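Open day, open hand: notes for the talk

6 min read

May 27, 2022

Notes to self. Half an hour including questions. Speak slower than feels natural. The clicker goes backwards if held upside down and I have held it upside down at the last two of these.

OPENING

Start straight in with the car park. We had told people to use the field. The field had a gate, and the gate had a padlock, and the key was on a hook in our workshop at Rultcombe next to a sign saying FIELD GATE. So the first demonstration of advanced manipulation our visitors saw was me, trying to get a cold key into a wet padlock while a queue of cars watched with their wipers on.

(Wait. If they laugh, move on. If they don't, move on faster.)

Say who we are in one breath. Small outfit, two rooms and a kettle. We work on getting a robot hand to do ordinary table jobs: picking up, putting down, passing over, holding one thing still while something else is done to it. The hand is called Jamis. The arm it sits on has a long serial number and gets called "the arm". The software that joins the two is Joltodier, and I have been asked many times where the name comes from and will be taking no questions on it.

Say what the talk is. We ran an open day last October. It was meant to show the public what we do. I want to go through what we planned, what they looked at instead, and the bits we'd keep.

THE PLAN

We had a running order. Read some of it out in a flat voice:

Ten o'clock, welcome. Ten past, short film. Twenty past, demonstration one, Jamis picks up a beaker. Half past, demonstration two, Jamis picks up a different beaker.

It did seem exciting when we typed it.

The short film had music. It had taken longer to make than some of the software. It was shown once, to the first group, and then a boy of about six asked when the real one was going to start. We put the laptop away after that.

Mention Kruger here. Kruger make the test rig we borrow time on, and they had kindly sent a roll-up banner, taller than our ceiling. It spent the day with a bend in it, leaning over the visitors like a disappointed uncle. They've been very nice about it since.

WHAT PEOPLE LOOKED AT

Main section, don't rush it.

We had 734 people through, counted on one of those clickers you get at nightclub doors. I should say that the clicker was also given to a toddler for part of the afternoon.

We expected them to watch the job. Would the beaker go up, would it come down, would it stay in one piece. We had built a whole little stage around the job, with a rope.

They watched the hand. They watched it when it was doing nothing. We'd stop between runs to reset the table and that was when they came up to the rope. A black hand with a thumb and four fingers, sitting still, palm up, drew a bigger crowd than the same hand at work. I had people asking me to leave it alone.

Things they asked, roughly in order of how often:

Does it hurt if it shakes your hand.
Is it left or right.
Why are there dots on the palm.
How much.
Can it play the piano.
Is it listening.

On the dots: I gave three different explanations over the day, depending on how tired I was, and a colleague overheard all of them. We now have an agreed sentence. The agreed sentence is duller than any of mine.

On the piano: no. It can press a key on a piano. So can a cat.

On "is it listening": it has no ears, and I said so, and the woman who'd asked leaned in and whispered the next question anyway. I whispered back. No idea why.

(Drink some water here. Last time I didn't and the back half of the talk was croaked.)

THE TABLE

I'd like the practical people in the room to get something out of this, so here is the dull part, and it was the most useful thing we learned.

A table that works on a quiet morning with two engineers in the room doesn't work with a crowd. The floor bounces. Ours is old board over joists, and thirty-odd people shifting from foot to foot is enough to walk a light object across a smooth top. We'd never seen it happen. We stood there and saw a pencil set off by itself towards the edge while a whole group looked on, and several of them clapped, thinking it was part of the show.

By lunch we had a textured cover under everything. It cost less than the sandwiches. If you take one item home from this talk, take that.

Second thing, light. The window in that room is lovely. Everyone says so. At about eleven it throws the sun straight down the table, and whatever Joltodier was making of the view before eleven, it makes something else of it after. We lost 23 minutes to this. I filled them by talking about gearboxes, and I'd like to say sorry to that group if any of them are in tonight.

Hang a blind. Or do the demonstration in a cupboard.

Third thing, objects. We had picked ours to look good. Smooth, curved, pale, some of it see-through. Somebody in the second group asked why we'd chosen the things that were hardest to see, and there was a silence on our side of the rope. See-through plastic is a pig. You can know exactly where it is with your own eyes and the machine will be reaching politely for the table behind it.

We added some plain wooden bits from the offcuts bin in the afternoon. Things improved. I'm told this shows the value of public engagement.

THE NUMBERS SLIDE

Keep it short, they glaze over.

2,512 grasps logged across the day and the practice day before it. Of those, 1,147 were in front of visitors. Don't give a success rate. We argued for a week about what counts as success. If the hand gets hold of the thing, lifts it and then sets it down on its side, is that a yes? Half the workshop says yes. The other half eats lunch in the other room now.

What I can tell them is what the crowd thought. The crowd was far more generous than we were. If the fingers closed and the thing left the table, they cheered. They'd gone off to the tea urn by the time it came to putting it down, and putting it down is where most of our working life goes.

Worth a sentence: closing is the easy half. Letting go, without the fingertip dragging the thing along with it, is what we write reports about. Try explaining that to someone holding a flapjack.

THE WRIST VIEW

This is the part I'd do again tomorrow.

Late on, someone plugged in the spare screen and put the wrist camera on it. No sign or script, and it wasn't in the running order. It's an ugly view. The thumb takes up half of it. Whatever is nearest is a blur. Bright parts go white, dark parts go black, and the thing you care about is usually tucked behind a finger. We'd never have chosen it to show the public.

They loved it. They worked out straight away what had taken us months to get across in writing, that the machine's view of a job is mostly its own hand. One man stood with his own hand cupped under his eye, trying to thread a straw into a carton, and he said, "Well, no wonder." I've since put that in a funding bid. It was the only line the reviewers quoted back.

Children were better at reading it than adults. They'd call out which finger was about to touch. They were right often enough that I started writing it down, then lost the paper.

So the advice is: put the bad view up. Put it up early, next to the table, at a height where a small person can see it. Leave the nice film at home.

THINGS THAT WENT WRONG, IF THERE'S TIME

Skip if running late. I am always running late.

The rope. It was there to keep people back from the arm, and it did, but the stop button was on our side of it and so was the only plug for the urn. Twice someone climbed over to stop the robot and once someone climbed over to start the tea. Move the urn.

The handshake. We'd said there would be no handshakes. By three o'clock there were handshakes. We did them with everything powered down, so what people were really doing was holding a switched-off machine by the fingers and grinning. Nobody minded in the slightest. One gentleman thanked it.

The feedback cards. We asked "What did you learn today?" and left four lines. The most common answer was about the flapjacks.

LAST BIT

We're doing it again this October. Same rooms, different gate. The running order is now one side of paper with large gaps, and the gaps are on purpose this time. Kruger are sending a shorter banner.

Leave the wrist view up while people find their coats, and take questions with it running. They'll look at that and forget about me, which suits both parties.
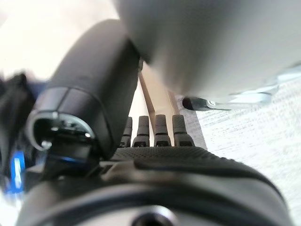
Questions will start with the piano. Repeat each one back for the people by the radiator, and if anyone asks about the name Joltodier, point at the clock.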